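Courses > Aircraft Maintenance > Fuel Systems I > Handout 3

Fuel Systems I: Getting Ready for Tank Entry
Instructor: Duarte Caldeira

Welcome to my favorite week of the course! Up to now we've traced lines and pumps on paper, and now we get to talk about going inside the tank itself. It's cramped, it's fussy, and you learn more about an airplane in there than anywhere else.

Before entry the tank is defueled, drained, and purged with air. Then we test the atmosphere – oxygen first, vapor second – and write both readings on the permit. A reading from before lunch doesn't count after lunch.
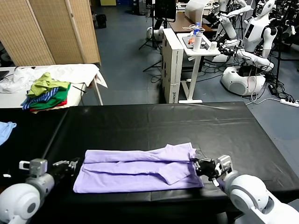 Fig. 1. Folding a purple garment lengthwise.

Clothing is cotton only, with no metal buttons and nothing in the pockets. Every tool gets signed out and signed back in. The attendant stays at the access panel the whole time and never, ever goes in after someone – call the rescue team!

For next time, read pages 436 to 457 in the course binder and sketch the vent system of a wing tank. Aníbal Esteves will run the sealant lab, and his fillet demo is a treat.

Related handouts
Fuel Quantity Probes
Finding Leaks and Classifying Them
Sealant Types and Cure Times
Bonding and Grounding Basics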